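The Stillton Knit Throw and the Kettler Ribbed Pillow Cover

Sold separately or as a set
Ships from our Detmont workroom

I've been putting off writing this page because these two have been selling by word of mouth at the market, and I was a little afraid of typing up all the care questions. But so many of you emailed after the August fair asking for "the blue and orange one" that I'd better get on with it!

So. The Stillton is our geometric throw, and it's the design I'm proudest of. I drew it on graph paper at my kitchen table over one very long winter, and I wanted something that looked like an old tile floor but felt like your favorite sweater. The four colors are light sky blue, rust orange, deep navy and a pale off-white that leans a tiny bit gray depending on your lightbulbs. I tried it with a mustard first and it looked like a diner booth (no offense to diner booths, I love them, but not on my bed).

The pattern is knitted in, so it won't crack or peel the way a printed one can. If you get up close you'll see the diagonals go in little steps, like stairs. That's just how a knit does a slanted line, and I get asked if it's a flaw at least once every market day. It isn't! Stand back a few feet and your eye smooths it all out.
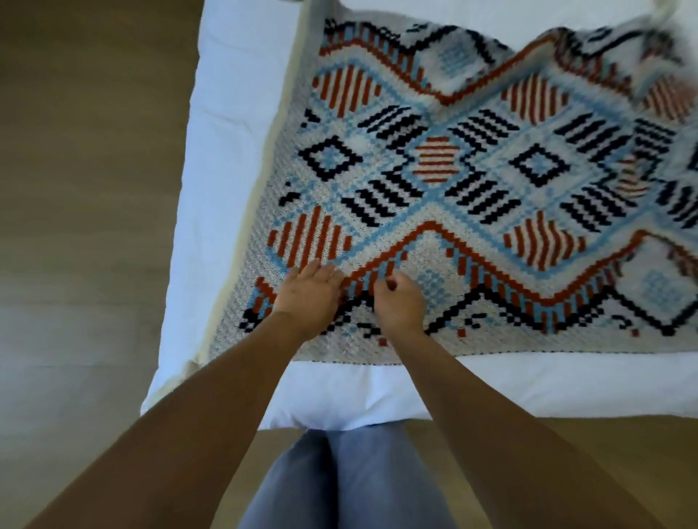
We knit on a pair of older flatbed machines that we bought when the Vedance mill closed its sample room, and they're fussy, but they make a dense fabric that doesn't bag out after a season on the couch. I've had my own Stillton in daily use for 3 years now. It's been to the beach, it's been a fort, it's had soup on it. The edges are still straight and the orange is still orange.

Sizing

The throw comes in one size, and it's meant to go across a bed or over the back of a couch with plenty hanging down. It is not a full bedspread, and I'd rather say so up front than have you open the box and be disappointed. On a queen it covers the middle and the foot and leaves the pillows out, and I think that's the best way to use it anyway. Plain bedding underneath really helps. I know that sounds bossy, but there's a lot going on in this pattern and if you put it over a floral duvet the two of them will fight all night.

Knits relax a bit in the first few weeks, mostly lengthwise. If yours seems short when it comes out of the bag, lay it flat overnight before you decide anything.

What it's made of

The throw is a cotton and acrylic blend. I know some people wrinkle their noses at acrylic, and I used to be one of them, but the all-cotton version took two days to dry and weighed as much as a wet dog. The blend is lighter, it's softer against your face, and it comes out of the wash looking the way it went in. We do get requests for wool. The answer for now is no – the yarn cost would put it out of reach for most of the people who buy from us, and I itch just looking at it.

The Kettler cover

This is the quiet one. It's a woven cover with a rib you can feel when you run your hand over it, and the yarn is mottled, so there's some variation between batches. If you want two that match exactly, please order them together. I pull pairs from the same roll, but I can't go back and match one you bought last year, much as I'd like to.

It closes with an envelope flap at the back. No zipper, no buttons, nothing to poke you in the ear. The rib runs the long way and has just enough give that you can stuff a slightly oversized pillow in there, and I'd recommend doing that – a skimpy insert makes any cover look sad. To get the corners filled, turn the cover inside out, put your hands inside, grab the far corners of the pillow through the fabric and flip the whole thing down over itself. It takes one or two goes to get the knack. Then a good shake, and a tug on each corner.

Inserts aren't included. I tried stocking them for a while and the boxes took over the entire workroom.

Washing both pieces

Cold water, gentle cycle, mild soap. Wash the throw by itself the first time, because the navy can let go of a little dye in the first wash and I don't want it landing on your good sheets. Skip the fabric softener (it coats the yarn and makes it pill faster). Dry the throw flat if you have the room. If you don't, fold it over two rails of a drying rack so the weight is spread out. Hanging it from one edge will give you a long skinny blanket, ask me how I know.

The Kettler can go in the dryer on low. Take it out while it's still a touch damp and smooth it with your hands, and you won't need an iron.

If you catch a snag in the throw, don't cut it! Push the loop through to the back with a blunt needle or a crochet hook and work the fabric sideways with your fingers until it settles. I've got a jar of leftover yarn in all four colors and I'll happily mail you a length if you manage a proper hole.

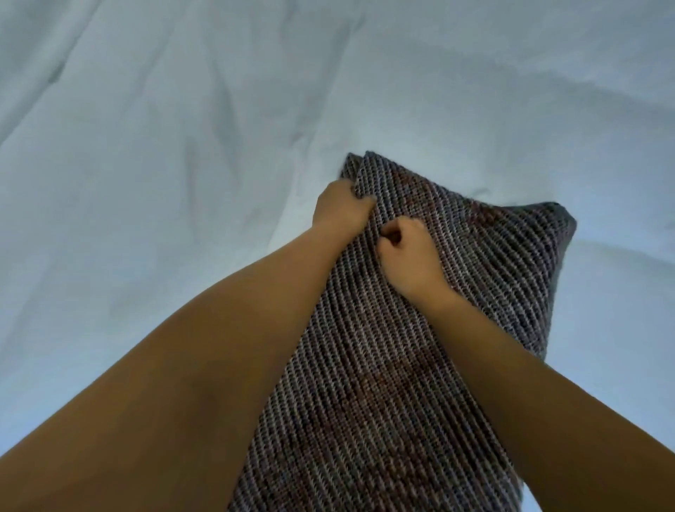
Ordering and shipping

Everything is made in small runs, so the page may say "sold out" for a couple of weeks and then come back. The next run of Stilltons is 16 throws. If you'd like one held, send a note through the contact form with your zip code and I'll put your name on the list. There's no deposit, and I won't be upset if you change your mind.

Orders go out on Tuesdays and Fridays. I wrap in paper, no plastic, so if you get a lot of rain on your porch tell me and I'll use the waxed kind.

Returns

You have 30 days. Unwashed, please, and no pet hair if you can help it. You pay the postage back unless I've made a mistake, in which case I'll send you a label and probably an apology that goes on too long.

Page updated 2025-01-16. The Kettler is in stock, and the Stillton waiting list is open.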